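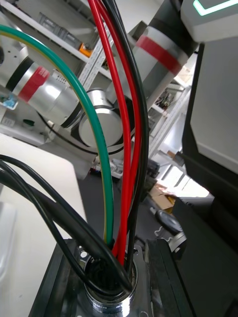
2 min read

Dameo has finished the first round of its wrist camera and gripper trials at the Amundsen workshop, and says the cable routing at the tool end will be changed before the second round begins in June.

The trials compare two electric grippers, one from Pluvell and one from Gurent, on the same collaborative arm. Each gripper was run with the same wrist camera, the same controller settings and the same set of 11 parts, mostly small brackets and moulded caps. The team logged 3172 pick attempts in all, split evenly between the two units.

Pick rates were close. The Pluvell gripper closed faster on the brackets, while the Gurent unit held the caps with less slip when the arm changed direction quickly. Dameo has not published the full figures and says it will do so once both rounds are complete.

The larger difference was in the camera view. Power and signal wires at the tool end pass down into a round metal gland on a dark mounting plate, and at certain wrist angles they stand directly in front of the lens. A green-and-yellow wire, two red ones and a black one fan out above the gland, with thicker black cables looping in from the side. The part-finding software rejected four poses in the test set on this account – all of them with the wrist turned well back towards the forearm.

Dameo considered moving the camera outwards on a longer bracket, but this would add to the swing of the tool and bring it nearer to the shelving. The present plan is to keep the camera where it is, shorten the free length of wire above the gland and tie the black cables into a single run.

The second round will repeat the same parts list with the new routing. A heavier part may be added if the Gurent fingers can be fitted with wider pads in time. The controller will stay on its current software version, so that the two sets of results can be compared directly.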